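Home | Listening | Gear | Guides | About

How to Listen to a Whole Discography Without Giving Up at the Live Albums

By Thư Hoàng
12/29/23
30 comments | 179 shares

Every December I pick a musician I have been pretending to know and listen to everything they put out, in order. This year it was the Willems catalog, a family of organists with strong opinions about reverb. It took most of the month. I have the method down now, so you can have it.

1. Get a real list

Streaming pages are a mess. They file reissues under the reissue date and think a "Best Of" is an album. Go to a fan-run discography, preferably one that looks like it was built in 1998 and has a page of grievances about track lengths. Copy the studio albums into a plain document. Singles go in a second list, which you'll ignore until step 5.

2. Set a pace you can keep

One album per day sounds modest until the double album arrives. I do five a week and leave two days for sulking. If the artist has more than 30 studio records, take a decade at a time and tell people you are "in the middle period." It sounds scholarly and you won't get follow-up questions.

3. Stand up for at least one side

Sit on a couch for a forty-minute organ suite and you will wake up during somebody else's record. I listen to the first half on my feet, in the kitchen or the hallway, and save the chair for side two.

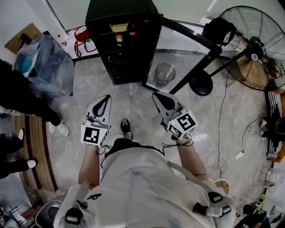
On your feet for side one. Shorts are fine.

Headphones help if you live with someone who didn't sign up for this. Mine are an old pair of Brallows with one ear pad held on by tape. They make everything sound like it was recorded in a closet, and for the early Willems material that is probably correct.

4. Write one sentence per album

Only one. If you allow yourself a paragraph you'll start using the word "textural." My entry for Parkia, the record everybody calls the masterpiece, reads: "Good, but the duck noise on track four is a mistake." I stand by it. The duck noise comes back on the next album, so clearly we disagree.

Don't read reviews until your sentence is written down. I broke this rule once and spent a week believing I loved a record I can't hum a note of.

5. Now do the singles and live albums

You may skip any live album where the applause runs longer than the shortest song. Do not skip Live at Sandden, which was pressed in a run of roughly 500 and has the only decent version of the hymn medley. The B-sides can go on while you cook.

6. Make the playlist last

Pick the songs from your sentences, not from memory, or you'll end up with the six tunes you knew in November. Keep it under two hours. Then send it to a friend, who will play the first song and say it's nice.

Next year I'm doing a harpist. Suggestions in the comments, please, and no one with a box set.

Share | Print | More in Guides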